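Chapter 11
What the Visitors See: Demonstrations, Open Days and the Ordinary Task
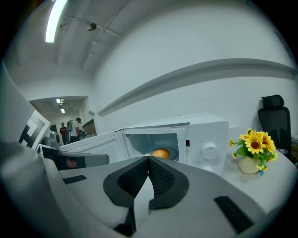
Figure 11.1 An orange on the turntable of an open microwave, seen from a hand-held gripper. Two people stand in the corridor beyond.

On the one Thursday in February when the Kavham building opens its doors to the public, the first thing most visitors ask is where the robots are. They have come by bus, some with children, and they have been promised the future. What they get in the second room on the left is a microwave and a piece of fruit.

The orange is a perfectly good orange. The microwave is white, with two knobs and the sort of warning label people stop reading the day they move out of their parents' house. There are sunflowers next to it, artificial ones, in a cream-colored vase. A visitor who had hoped for sparks may be forgiven for checking the room number.

Give the same visitor ten minutes, though, and something tends to happen. The guide from Wamorine, the small company that rents the second floor, hands over the gripper and asks the visitor to pick up the orange and put it on the glass plate. The visitor, who has been putting things into microwaves since grade school, says something confident. Then the two padded fingertips close on a smooth, round object that would prefer to be elsewhere, and the room gets quiet.

This chapter is concerned with that silence, and with what a demonstration is for.

In Chapter 10 we looked at how a task is chosen for its value to an engineer: how often it comes up, how well its success can be checked, how much trouble it makes when it goes wrong. A task chosen for an audience has to meet a different set of demands, and the two sets do not always get along. The engineer likes a task that fails in interesting ways. The audience would like it not to fail while they are standing there. The person who has to run the open day would like it to be over by five.

Consider what the microwave task asks for. A door has to be opened, and a door swings on an arc whether or not your arm finds that convenient. The fruit has to be held firmly enough to travel and gently enough to remain fruit. The hand then has to enter a box with walls on most sides, let go of the orange near the middle of a plate, and come out again without bringing the orange along. Finally the door has to close. An adult does all of this while talking on the phone. Written out as a list of instructions for a machine, the first version at Wamorine ran to 482 lines, of which a fair number were devoted to the door.

It is a poor task for a poster and an excellent one for a visitor, who arrives already knowing what success looks like. If a machine sorts chips by thickness, the public must take somebody's word for it that the chips are sorted. With an orange, there is no need for a translator. The visitor can see the fruit, can see the plate, and has opinions.

These opinions are worth collecting. At the open day that opens this chapter, 20 visitors left written comments in the book by the stairs. Eleven of them were about the orange. One asked whether the same thing could be done with soup, a question that later took up most of a meeting. Another wanted to know why anyone would microwave an orange at all, and we have been unable to find this point addressed in the literature.

Surroundings count for more than planners expect. A demonstration staged on a bare platform under colored lights tells people they are watching a show, and they behave accordingly: they stand back, they film, they clap. A demonstration on a white tabletop with flowers on it and an office chair nearby looks like a room where somebody might eat lunch. People lean in. They also put their coffee down on things, and the chapter will come to that under the heading of safety.

There is a temptation to hide the rest of the operation while guests are present. The Kalinowski Hall demonstrations, our second case, gave in to it completely, with curtains and a recorded voice. The audience left impressed and could not say, when asked by the door, what they had seen. At Kavham the corridor stays in view and the work goes on in it. Visitors on their way to the restroom learn more than the program had planned for, and generally ask better questions on the way back.

Our third case, the Beltance school visits, goes further still and lets the guests pick the object. The results are uneven. Children, given a free choice, will choose a wet sponge.

As you read the three cases, keep a pencil handy and note each place where the host made something easier for the audience, and each place where it was made easier for the machine. Some of your notes will land in both columns. Keep those, as you will need them for the planning exercise in Section 11.4.

Before you begin
Pick up an orange, or anything of that size and shape, using two wooden spoons. Carry it across the kitchen and set it down on a plate inside a cupboard. Have a friend watch, and ask the friend to say nothing. Write down what you did with your elbows.

Terms introduced in this chapter
host task, audience distance, recovery, staged failure, open corridor, handover

11.1 Choosing a Task That Strangers Can Judge

The Wamorine group did not begin with the microwave. Their first open day featured a drawer, which opened and closed all afternoon to polite attention. The drawer had been selected for sound reasons: it moved in a straight line, it was hard to break, and it had worked every time in rehearsal. It also gave visitors nothing to hope for. By three o'clock the guide was explaining the drawer to another guide.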